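Isus Room Acoustics Notes

Isus is a small set of text files on how ordinary living rooms sound. It was put together for people who record speech at home and want to know what to expect from a given room. The recordings themselves are kept separately and are not part of this download.

Contents

rooms.csv -- one row per room, 60 rows
decay.csv -- decay times in seconds, 3 readings per room
notes.txt -- remarks on flooring, curtains and soft furniture

Readings were taken in Ristuvitz and Brovorholm, mostly in September. Windows were shut and fridges were left running.

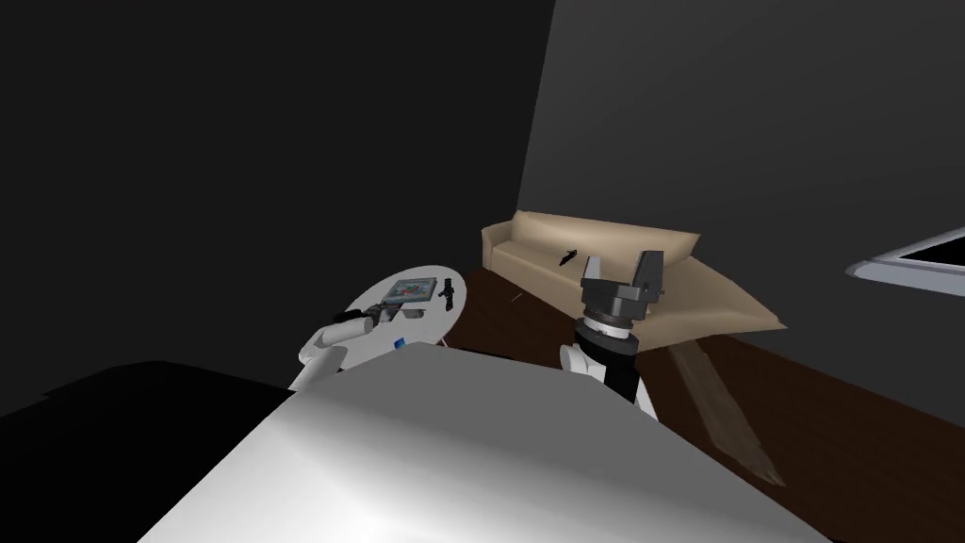 Compiled by Sylvain Rey | Maintainer, Isus

Floor type is given as wood, tile or carpet. Rooms with a wood floor and one sofa are the largest group. Rugs are listed only if they cover more than half the floor.

Known problems

The Brovorholm readings from one Sunday have traffic noise in them and are marked "n" in the last column. Ceiling height is missing for 8 rooms -- leave those out if you work with volume. Street names have been removed.

Changes

The column "drapes" is now "curtains". Two spelling mistakes in notes.txt were fixed, both reported by Nic Aodha.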